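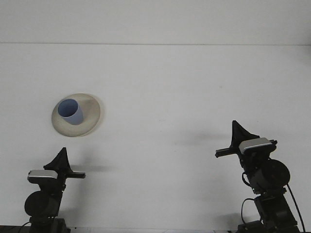 Light blue cup and one of the cream plates

Dishes from my aunt's house — keep, use or donate?
Home and Kitchen > Tableware and Glass

stonybrook_jan
Posted Saturday, June 9, 2018
I've been clearing out my aunt's kitchen since March and I'm down to the last cabinet. Most of it went to family. What's left is a set of round cream plates with wide rims, a few cups in light blue, and two boxes of mixed serving pieces. The serving pieces are marked Hatier on the bottom. The plates have no mark that I can find.

Two questions. Is any of this safe to eat off every day? And is it worth the trouble of selling, or should I take it all to the thrift store? The shop in Stedeck offered me $35 for everything, which seems low, but they would pick it up.

millrace
If there's no mark, the shop is pricing it as filler. $35 with pickup is not bad. I've sold dishes online for years and packing is what kills you. One box of plates takes me most of an evening and then one arrives broken and you refund the whole thing.

Orla T
I disagree. Hatier serving pieces sell fine if you list them one at a time. I got 200 for a covered vegetable dish and a platter last fall. Don't let the shop have those in the same lot as the unmarked plates.

millrace
200 for two pieces in perfect condition, I assume. She said mixed boxes. Jan, do the lids match?

stonybrook_jan
Two lids match. One lid has no bottom. There's a gravy boat with a chip on the foot and a sugar bowl that I think was glued once.

millrace
Then I'd stick with what I said.

Rupert Steiner
On the safety question. Are the plates ceramic or plastic? I can't tell from here. It matters because old melamine should not go in the microwave, and with old ceramic the thing to worry about is lead in the glaze. Tap one with a spoon. Ceramic rings, plastic gives a dull click. Plastic will also feel a lot lighter than you expect.

The swab kits from the hardware store will pick up a lot of surface lead but they miss some, so don't take a clean swab as proof. If you have small kids in the house I would not use any unmarked glazed plates for daily meals. Use them under a plant.

dl_parsons
Lead talk comes up in every one of these threads. I grew up eating off dishes older than these and so did everybody on my street. Wash them and use them.

Rupert Steiner
That isn't a test. Blood lead in kids usually has no symptoms you'd notice at the table. She asked if they were safe every day and the fair answer is that we don't know until somebody checks.

dl_parsons
Fine, check them. I'm only saying don't throw out good plates over it.

Orla T
There's a place called Grabner out on the county road that will test a plate with one of those handheld scanners. They charge 5 dollars a piece. I took 3 pieces in and it took ten minutes. One of mine failed, a yellow bowl I had been using for salad.

stonybrook_jan
Thanks, I didn't know you could get that done locally. I'll bring one plate, one cup and the platter. No kids here, but my sister's grandchildren come on Sundays.

Any advice on gray marks? Some of the plates have thin lines that don't come off with dish soap.

kettle_and_co
If they are ceramic, those are metal marks from knives and forks. Make a paste of baking soda and water, rub with a soft cloth, rinse, repeat. If that doesn't do it, use a powdered cleanser made for cookware, but go easy. Don't use steel wool. On melamine the lines are scratches and they won't come out.

millrace
Himum paste works on those too. Smells awful. Open a window.

Orla T
Also, Jan, before you sell anything, look up the platter by pattern and not just by maker. Oval ones in the big size have been listed at over 350. Listed isn't sold, I know, millrace.

millrace
Thank you for saying it before I had to.

stonybrook_jan
Spoon test done on all of the plates. They ring — so ceramic, I guess. I've told the Stedeck shop I'm holding the Hatier boxes back for now, and they've dropped the offer to $20 for the rest. Going to Grabner on Tuesday and I'll post what the scanner says.

kettle_and_co
Ask them to scan the inside of the cup as well as the outside. The color can be a different glaze.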